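Monday, notebook, plate bracket task

Came in wanting to know if the new grasp planner earns its keep. The Vulano build has been on the rig since last week and the summary Sille sent around says it "handles flat parts." I don't believe summaries, so I spent the morning on the flattest part we have.

Setup: plate bracket on the top shelf of the blue rack, long side parallel to the front lip. Old planner in one config, Vulano in the other, same controller underneath (Rullex, stock gains). Start pose reset between runs. I did not touch the camera calibration, so whatever is wrong with it is wrong for both.

Perception first. The segmenter still wants the bracket to be several things. It's a black part full of holes and the blue shelf comes up through every one of them, so the mask comes back as a lattice, and the planner then treats the big center cutout as free space. Correct, strictly speaking. Useless if it puts a fingertip there and calls it a contact. Vulano fills the mask before planning. The old one doesn't. I suspect that one step is most of the improvement people are talking about, and we could have had it in an afternoon without swapping planners.

Checked by turning the fill off in Vulano. Contact proposals went right back to landing in the slots. Turned it on in the old planner (ugly patch, on my branch, do not merge) and the proposals looked sane. So the planner comparison in the summary is really a comparison of preprocessing. Needs saying out loud at the review.

Second thing, depth. The bracket is thin and the shelf paint is shiny on the right side. Filtered cloud had 1688 points on the part with the default filter, and a good chunk of those I would not swear are on the part. Dropping the filter threshold gives more points and more shelf. No free lunch there. Left it at default.

Third, timing. Planner budget is 700 ms. Vulano used all of it and returned its best so far, every time, and the log prints that as "converged." It is not converged. Raised the budget to 1000 and the answer moved, thumb side mostly. Filed it against the Trukmont logging wrapper, which I think is where the word gets put in.

Approach is palm down over the right half, fingers laid out along the upper part, thumb near the bottom. I still think a thin part like this should be dragged to the lip and pinched from there, and neither planner will propose it as long as the shelf is a hard collision object with 120 percent padding. That padding number has no comment next to it in the config. Whoever set it, please write down why.

To do: rerun with padding off on the front lip only, log real solver status, save raw masks.

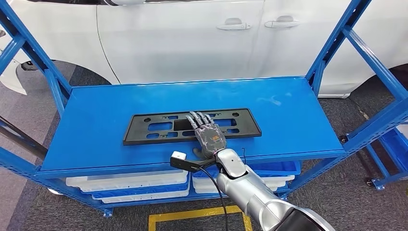
Recep Yaman: Agree on the fill, less sure on the padding. I'd try a lower value over the whole shelf before special-casing the lip, otherwise we end up with one rule per part. And please keep the 700 budget runs too, I want both sets at the review.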